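Plidden Community Help
Category: Small Business and Facilities

Notice period for shared workshop leases in Groddale

Posted by Mollel Office, 12 January 2025

Our organization occupies a shared workshop unit in Groddale under a written lease that renews each March. We wish to give up the unit and move to smaller premises in Britau. The lease requires "reasonable written notice" but does not state a number of months. The landlord has told us by telephone that 4 months is expected. Is that figure binding? We would also like to know whether fixtures must be removed before the final inspection.

Lease Desk Plidden
A statement made by telephone does not ordinarily change the terms of a written lease. Please read the full document, including any attached schedule, as notice periods are often placed there and not in the main text. If no period is given, the length of the rental term and local law will determine what is reasonable. You are advised to send notice in writing now, keep proof of delivery, and request a written reply within 10 business days. A local attorney or tenant advice service can confirm the rule that applies to your unit.

groddale_tenant
Ours was 3 months. Check your schedule.

Unit Holder, Britau
The previous replies address notice. With regard to fixtures, items bolted to the floor or wall may be treated as part of the property unless the lease says otherwise. Prepare a written inventory, attach photographs, and ask the landlord to mark each item "remove" or "remain." We paid a charge of about 100 dollars for filling bolt holes, which the inventory would have settled in advance.
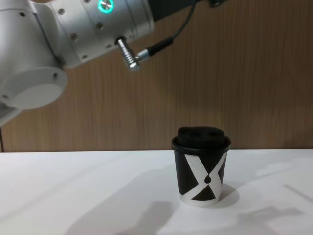 Arm with green status ring lit.

Keep the signed copy until the deposit has been returned in full.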